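Subject: Re: [workroom] bag on the hook, and the clear lids

Hello everyone, and thank you for all the kind notes about the October tidy-up.
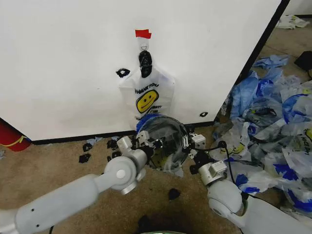

The smiley bag on its black hook, red tape just above it, and one of the clear domes.

Blair Pollock wrote:
> Two quick things. Is the hook on the white panel meant to stay
> where it is? I can move it lower if people are stretching. And
> can we please decide what goes in the hanging bag? Last time I
> looked it was string, receipts and half a sandwich wrapper.
> Also, how many of the domes are we keeping? I have 56 on my
> list and I'd love to get them off the shelf by the sink.

Blair, bless you for asking, and I'm sorry it took me a while to get back to you. I'd leave the hook right where it is. I put the red tape over it so we'd all go back to the same spot after the panel gets wiped down, and I'm a little attached to it by now (the cheerful THANK YOU bag too, I admit, it makes me smile when I come in at 7 with my coffee). If you're finding it a stretch, though, do say so and we'll bring it down a few inches.

As for what goes in it, could we keep it to clean plastic bags only? Ridwan Hutapea takes them over to Letetti whenever he has a carful, and they've asked for nothing sticky, please. Receipts can go in the envelope by the door, and string has its own jar now, a nice big one that my sister gave me.

Now, the domes. Please keep all 56! I know they take up room, but we have 200 cupcakes promised for the Ranen supper and the small cakes look so much better under a clear cover. Stack them rim down with a sheet of paper towel between each one, or they scratch terribly. I learned that the hard way with the last set. They can go in the tall cupboard, second shelf, if somebody will help me shift the platters first.

I'll be there until 4 most afternoons, so come find me.

Warmly,
Odile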